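Friday, May 1, 2020

Sourdough has had its moment and I wish it well, but I want to talk about letters. Real ones, on paper, folded in three and pushed through a slot. I have written more of them in the past few weeks than in the whole of my adult life before, and I am completely, embarrassingly hooked!

It started with a birthday. Corrado Pellegrini, who I shared a damp flat with when we were both students, turned fifty in March and I'd missed it. A text felt feeble so late on, so I dug out a pad of lined paper and wrote him four sides. My hand ached by the end of the second. I'd forgotten that handwriting is a physical thing, like gardening, and that you get stiff in places you didn't know you used. He wrote back within the week, six sides, in that same awful slanting scrawl he used to leave on the fridge ("WHO HAS HAD THE CHEESE"), and I stood in the hall with my coat still on and read it twice.

So then I wrote to everybody.

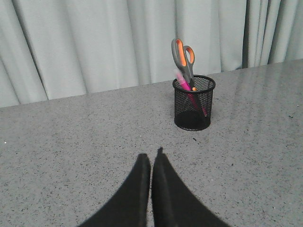

My rule, if I have one, is that a letter mustn't have any news in it. We've all got plenty of news. What I want to hear about is the blackbird on the shed, the argument about the marmalade, the book you gave up on and which page you were on when you did. Nii Acheampong is the master of this. He once sent me a whole letter on the subject of his neighbour's gate, which doesn't shut, and the different noises it makes depending on the wind, and I would happily have read another one. He's in a top floor flat in Maltwood with a view of the bus depot and he makes it sound like Venice.

Fedir Dmytriv goes the other way and writes on postcards, tiny, all the way round the edge and then up between the lines of the address, so you have to keep turning the thing like a steering wheel. I don't know how the post office copes. They always arrive, though one took nine days and had a boot print on it.

A few things I've picked up, for anyone who fancies a go. Write the date at the top, even if you think you'll remember. Leave the first sentence till last if it's giving you trouble (mine always does, I end up apologising for something). Don't write it out in rough first! I did that with the early ones and they came out like school essays. The crossings out are half the fun of getting a letter, and Corrado once scored out a word so hard that I held it up to the window to find out what it was. It was "moist".

Paper matters less than you'd think. I got very excited and ordered a box of thick cream stuff, and it was lovely, but the ink sat on top of it for ages and I went about with a blue wrist for days. The cheap pad is nicer to write on and takes up less room in the envelope. Pens are another matter. I'm now on my third and I have Opinions. Biro is fine for lists but it makes me write too fast, and fountain pens make me write as if I'm signing a treaty. I've settled on a plain black rollerball with a cap.

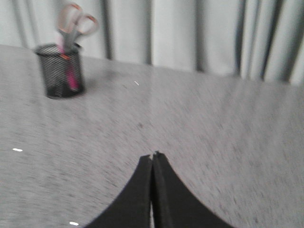 What if you haven't got anyone to write to? Start with the person you'd send a Christmas card to but haven't spoken to in years, because you've already got the address and they already know who you are.

That's how I came to be writing to Kwadwo Mahama again, who taught me to drive in a car with no second gear. I must have last seen him at a wedding, and I couldn't think how to begin after all that time, so I just began with the car. He remembered it much better than I did. Apparently I once went round the same roundabout five times in tears and he let me, because he thought I'd get off when I was ready. He put a drawing in of the roundabout. It's on the wall by the kettle.

I should say something about the waiting too, because I was dreading it and it's become the best part. You post the thing and then it's gone, and there's no little tick to tell you it's been seen. For the first few I was hanging about by the door like a dog. Now I forget, and then one day there's an envelope on the mat with somebody's real handwriting on it and I know who it is before I've picked it up. I'd forgotten you can do that! You can recognise a person from the way they do a capital R.
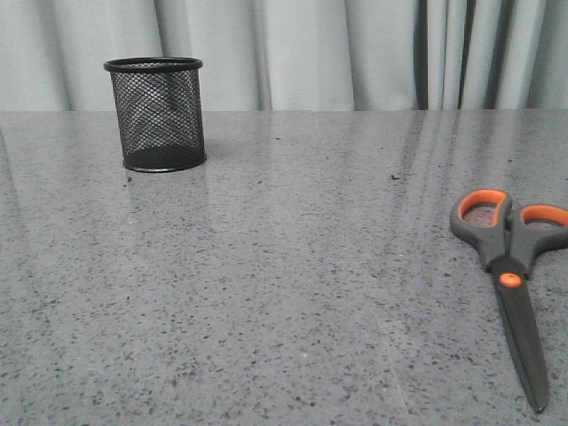 Pen pot and scissors. I keep meaning to buy a letter opener.

Rizwan Thambiah has been on at me to keep copies, since he keeps carbon copies of all of his, in date order, in box files. I can see the sense in it. Twice now I've had a reply that said "I completely agree about the spoons" and had no idea what I'd said about the spoons. But I don't think I could write freely if I knew I'd be reading it back, so I've carried on posting them and letting them go. The ones I receive are in an old biscuit tin, which is getting hard to close.

The tin also has my gran's letters in it, from when she was first married and living away. There's one where she spends a page and a half on a hat. She saw it in a window, she didn't buy it, she went back, it had gone. She must have been twenty-two. I never knew her as someone who would want a hat, and I've thought about it more than almost anything she ever told me out loud.

Stamps! I nearly forgot stamps. Get a decent stack when you're out for your shopping anyway, and put them somewhere you'll see them. I had a lovely letter to Nii sitting about for ages for want of one, and by the time it went off the bit about the weather was complete nonsense. I sent it anyway with a note on the back of the envelope.

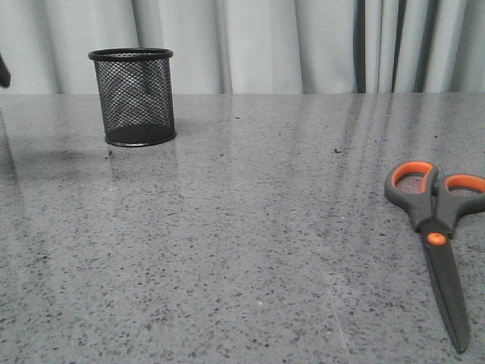 Speckled grey, and very unforgiving if you drop a black pen cap on it.

I'm trying to do two a week, usually after supper with the radio off. Next up is a long one to Fedir, who has asked me a question about rhubarb that I can't possibly answer on a postcard, and then I owe Corrado a reply about the cheese, which he's still denying. If you've got someone you've been meaning to write to, do tell me in the comments who it is and how you know them. And if you used to have a pen friend at school, I want to hear about that as well. Mine was mad about horses and stopped writing in June one year, halfway through a story about a pony show, and I never did find out who won.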